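Wednesday, February

Court shoe grip test, second run on the Tindel outsole. Same rig as last time, same maple panel, 20 pulls per shoe with the sled loaded to 86 kg. Left shoe first, then right.

Left shoe held steady until pull 14, then the readings started to drift down. Wiped the sole with a damp towel and the numbers came back on the next pull, so I'm calling that dust. The right shoe had no drift. Balel pair still to do. The size we were sent is too big for the foot form and slides at the heel, so I've asked Lerham for a smaller one.

The floor panel needs thought. We have put 200 pulls on it since it was last refinished and the finish looks dull down the middle lane. I moved the sled 2 inches over for the right shoe, which means left and right are not strictly comparable. Should have moved it before starting. Will repeat the left shoe in the new lane.
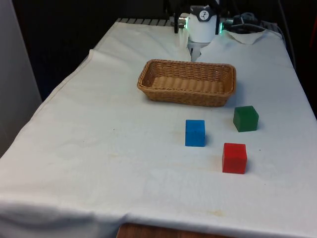 Wicker basket on the white cloth.

Nghiêm league wants the results before their playoffs. They only asked for dry grip, but their gym gets humid when the stands are full, and I'd like a damp set as well if there is time.

To do: repeat left Tindel, zero the load cell first (it read slightly high at the end of the day), order more towels, find the old run sheets for the Balel shoe from last season.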